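What Goes on a Bed?

A bed looks like one big soft thing, but it is made of layers. Each layer has its own name and its own job.

At the bottom is the mattress. A sheet goes over it. Next comes the duvet, a big flat bag filled with feathers or fluffy fiber. The duvet has a cover that comes off for washing. Many people use a white one.

Across the foot of the bed there may be a long strip of cloth called a bed runner. Hotels use them a lot. Guests put bags and coats down there, and the runner keeps the duvet clean.
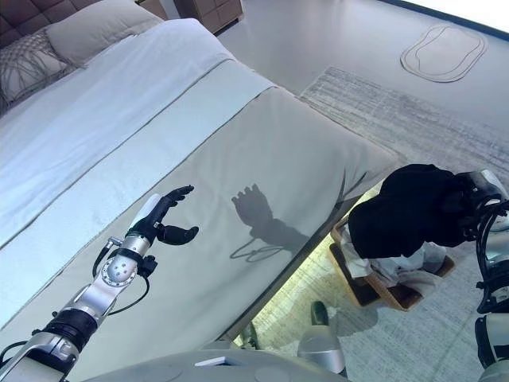 Pillows and the Headboard

The board that stands up at the top end is the headboard. Some headboards are plain wood. Others are padded and covered in fabric, so you can lean back on them and read. When the padding is pulled down or stitched into squares or diamonds, it is called tufted.

Pillows lean against the headboard. The plain ones usually go at the back. A pillow with a pattern, such as wavy lines, goes in front where people will see it.

Clothes on the Bed

A bed is a good place to fold clothes because it is wide and flat. Dark clothes are easy to spot on a pale runner, even when they are all bunched up.
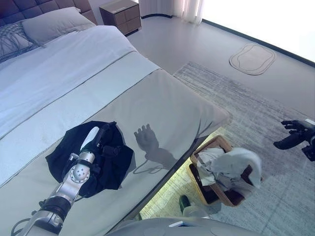 Start by finding the neck or the waist of the piece you are folding. Lay it flat and smooth it with your hands. Fold one side in, then the other, and then bring the bottom up to the top. Socks are easier. Put two together and roll them.

When the clothes are folded, put them in a drawer. A small chest beside the bed is called a nightstand, and some have two drawers. Heavy sweaters go at the bottom of a pile and T-shirts go on top.

Words to Know

Duvet: say "doo-VAY." It comes from a French word for down, the soft feathers of a bird.

Runner: a long, narrow piece of cloth. Tables can have runners too.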